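Workshop notebook, May

Bench 4, afternoon. Written by Đạt Diệp, with corrections from Thảo Hoàng at the end.

Continued the work on the block set for Gitia. Yesterday I left the question of sizes open, so I start from there.

Thảo wants two colors only, red and dark green. I agree with her now. With more colors the children sort by color first and they forget the length, and length is what the Gitia people want to teach. I crossed out yellow in the order list. If somebody from Hemden calls about the yellow paint, please tell them we don't need it this time.

Cutting. I made the new stop for the saw from a piece of old shelf. It holds well but I must press it against the fence with the left hand while I tighten the screw, otherwise it moves a little. Cut 30 blanks before the coffee and 30 after. From the 60 I put 4 aside for bad grain at the end. They can be used for testing paint, don't throw them.

Sanding. The edges are still too sharp for small hands. I tried two passes with the fine paper and it feels better, but the corners need to be done by hand and this is slow. Thảo says the corners should be round enough that you don't notice them when you hold the block with closed eyes. I did this test with myself and I noticed them. So one more pass tomorrow for all.

Paint. The red is good after two coats. The dark green looks almost black when the lamp is off. Near the window it is fine. I asked Thảo if we should go one tone lighter, and she prefers to wait until Mạc sees it, because he knows the rooms where the set will be used. I write it here so we remember to ask him.

Storage. We spoke a long time about the bin. The first idea was a box with a lid, but a lid gets lost, and it makes a noise when it falls. The open gray bin from Gullance is simple and the colors are easy to see on it. What I don't like is that the blocks don't stay in order, they go together in one part and the rest of the floor is empty. Maybe this doesn't matter for the children. It matters for me when I check the set.

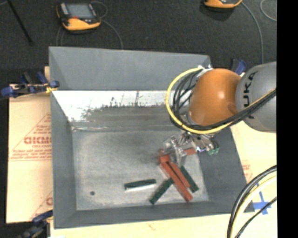 Red and dark green blocks in the open gray bin, on the pale boards.

I thought of a divider in the middle, one side for each color. Thảo is against it. She says that then the bin does the sorting and the child has nothing to do. I made a drawing of the divider anyway, it is in the folder with the old shelf plans.

To do:
- corners, by hand, all blanks
- ask Mạc about the green
- new fine paper, the last sheet is finished
- write the label for the bin (Thảo has the text)

Corrections from Thảo: the stop should be checked with the square every morning. Also, the bad grain pieces are on the window shelf now, I moved them. T.H.

3 comments · 2 shares

Recent entries
Glue test, second try
Old shelf plans, where they are
Lamp for bench 4
Notes after the visit to Hemden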